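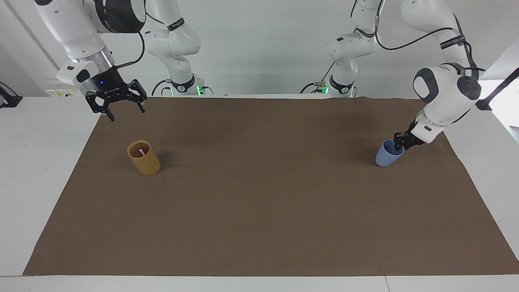 Guoqing Tan doesn't measure his tea. "Handful," he says. "Small hand in summer, big hand in winter." Then back to the kettle, which is on its last legs and whistles flat.

We talked in the back of his shop on Farquharson Street, between customers. Three chairs, none matching. He opened in September, after 12 years driving a delivery van for Drulora, a bakery wholesaler over in Trevach. Why quit? "My knees. Also I was tired of other people's bread."

The tea came from his aunt, mostly. She kept a tin of roasted oolong by the stove and would not let kids near it. "So of course that's the one I wanted." He still sells a roast close to hers -- darker than most people expect, a little like toast crust. It's his slowest seller. He won't drop it.

What do people get wrong? Long pause. "Water. They boil it, pour it right on a green tea, then tell me the tea is bitter." He tells them to let the kettle sit with the lid off. Some come back happy. Some buy coffee down at Cullel's. "Fine. Good coffee there, I drink it too."

There are 57 teas on the wall list, up from a dozen or so. Too many, he thinks. His daughter wants to cut it in half and she's probaly right. Names are hard to let go of, he says, he remembers who asked for each one.

Cups? He doesn't care much. Thin lip if you can find it. "Not too big. Tea gets cold, you get sad."

A woman came in for jasmine then, and he was up before I could ask about the rent. We got to that later -- it went up, he paid it. Next question.

Plans? More seats by the window. A new kettle, "when this one dies." Shop is open Tuesday thru Saturday, and he closes when the pot's empty.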